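Reading time: 5 min

Vovimon two-finger gripper kit

The Vovimon is a parallel-jaw gripper kit supplied by Jellgate for light handling work: cartons, small parts, bench fixtures. Each kit contains a left and a right gripper, the wrist plates, two cable sets and a small camera for each wrist. The camera looks out over the fingers, so the operator sees the jaws and the work together.

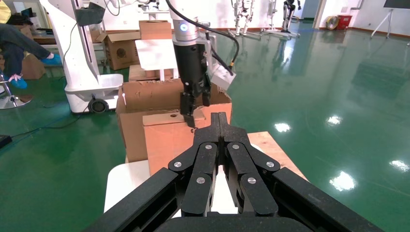
Both fingers are driven through a pivoted linkage and stay parallel over the full stroke. Closing force is set in software in 16 steps. The pivot screws can be reached from the front - a worn finger can be changed without taking the gripper off the arm.

Payload is up to 5 kg per hand with the standard pads. For glossy or coated board we suggest the Flileck pad set, sold separately. Pads should be wiped down weekly and replaced when the surface goes smooth.

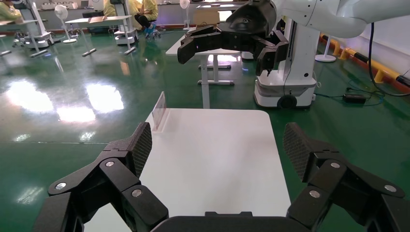
Chidiac

Fitting takes one person and a hex key. Mount the wrist plate first, then the gripper, then the cable. Leave enough slack for a full turn of the wrist and clip the cable at the elbow, or it will pull at the connector. Run the homing routine with the jaws clear before loading any job.

Order code 273 covers the pair. Single grippers are available as spares, left or right - please state which. Delivery is normally seven working days from stock. Arm, base and controller are not included.

Contact Jellgate sales | © 2019 Jellgate | Back to top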